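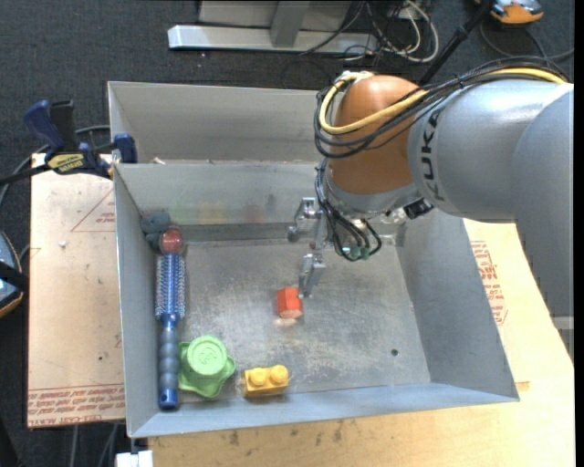 Koltholm is a coastal republic with a population of 735,000, about a third of whom live in the capital, Grendeck. It has been a parliamentary state since independence, with a single-chamber assembly of 40 members elected for four-year terms. The head of government is the prime minister, who must hold a seat in the assembly. The president has a mainly ceremonial role.

Politics

Two parties have led every government so far. The Lema Union draws most of its support from the northern farming districts, while the Riler Party is strongest in Grendeck and the port towns. Gladys Wanyama of the Lema Union served 2 terms as prime minister and moved control of schools and local roads to the districts. Her successor, Obadia Urio, kept most of these changes but returned road funding to the central government.

Economy

Shipping, fish processing and light manufacturing make up nearly 30 percent of national output. Farm exports have fallen as a share of trade, although they remain the main source of income in the north.

Further reading

Mareike Hamann, Small State Politics: Koltholm After Independence
Esther Mwakalinga, The Northern Districts

See also

Districts of Koltholm
Port of Grendeck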